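The white cabinet, and where it's going next

I've been meaning to put this page up since June! We're slowly doing over the back room at our place in Larunau, and the white cabinet is the one bit of furniture everybody who visits asks me about.
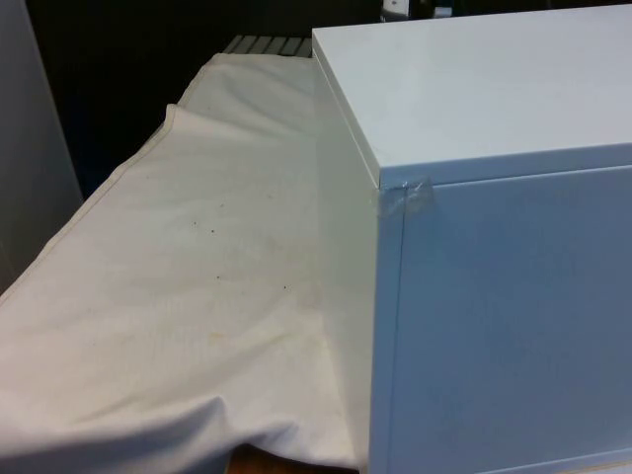 Can you paint a glossy white cabinet without sanding it first?
It depends on the primer, but I'd give it a light rub down anyway. A quick go with fine paper takes the shine off and the paint has something to grip.

Plain white, flat door, no fuss. I went back and forth for ages over whether to go for something with a bit more character, and then I saw this sort of thing in the Humach showroom and that was me done. I love how calm it looks next to the cream cloth on the table – all those soft folds beside such a straight-edged thing.

The clear tape on the front corner is a bit creased, I know, and it'll come off before any painting happens. If you have tape on yours, warm it with a hairdryer on low and peel it back slowly, then wipe the sticky bits away with a drop of washing-up liquid on a damp cloth. Don't go at it with a knife (I did that on a bookcase once and the scratch is still there).

The plan, for those who like a plan: it's moving to the long wall, which leaves a gap of 23 cm beside the window. Too narrow for a chair, just right for the ironing board. The colour is still up in the air. I've got 2 tester pots from Pintér, a grey-green and a sort of warm biscuit, and I change my mind every time the sun comes out. My sister votes green, my other half says leave it white and go and have a cup of tea.

Next lot of pictures will be the shelves, once they're up. They're 900 mm long and they're still leaning in the hall, so mind your shins if you're coming round!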